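Sorting the bars

17 May 2023

I finally got to the offcuts and bar stock in the back of the shop. They have been sitting there since December, when Patricio Quintana closed his place on Peñalver Street and sold me what was left on his racks for 400 dollars. It seemed like a good price at the time. I still think so, but I have had to walk around the stuff for months.

Most of it was in one heap under the window. The long pieces had slid down behind the short ones, and a few had rolled under the bench. I started by pulling everything out onto a tarp and wiping it down with a rag. Patricio kept his shop cleaner than I keep mine, so it was mostly dust.

My old system was to sort by length. Long bars went on the wall, short ones went in coffee cans, and anything in between went wherever it would fit. The trouble is that I almost never go looking for a length. I look for a kind of bar and then cut it. So this time I sorted by what the thing is first, and I only worried about length when a pile got too big for its bin.

I also changed bins. The old ones were wire baskets, and small pieces fell through the bottom. I went to gray ones with sloping sides. The slope matters more than I expected, since a bar lying at the bottom of a straight-sided box is hard to get your fingers under. With the sides leaning out there is room for a hand.

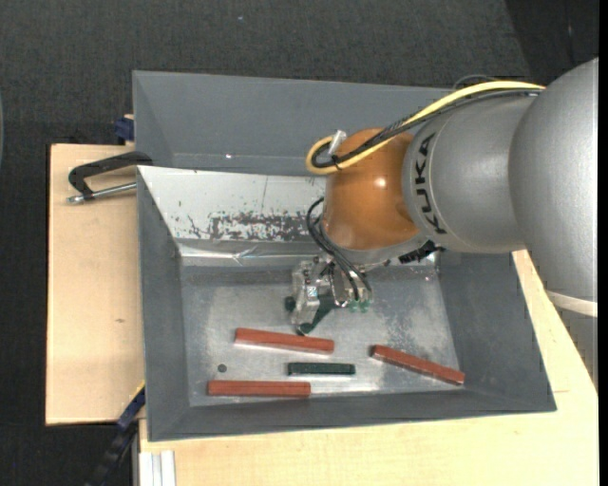 Color is the other thing I have come around to. I used to paint a dab on one end of each bar, and then I would cut off the painted end and lose track of what I had. Unai Iglesias told me years ago to always cut from the bare end, and I always forgot. Keeping the reds with the reds and the greens with the greens would be the obvious way to do it, but I don't mind a mixed bin if the bars are all going to the same job. A few bars in a bin are easy to tell apart when you look straight down at them. It is the deep piles that cause trouble.

So my rule now is a single layer where I can manage it. If I have to lift one bar to see another, the bin is too full and I start a new one. This uses up a lot of table. I cleared the long wooden top that used to hold the drill press and the box of Hernard catalogs, and the bins sit on that.

The catalogs went to Abilio Esteban, who wanted them for the drawings. The drill press is on the floor until I build it a stand.

I did find a few things worth having. There was a bundle of bar still in its paper with a Randeretti label, and a coil of hose I can use on the compressor. There was also a box of odd brackets that I can't identify. If anybody who worked with Patricio recognizes brackets stamped 408, send me a note. I would like to know what they fit before I throw them in the scrap bucket.

What is left is the really short stuff, and I haven't decided about it. Benito Toledo says anything shorter than a hand should go to scrap. He is probably right, but I have already used two of those pieces this week as spacers. For now they are back in the coffee cans, on the shelf over the sink.

Next job is the stand for the drill press.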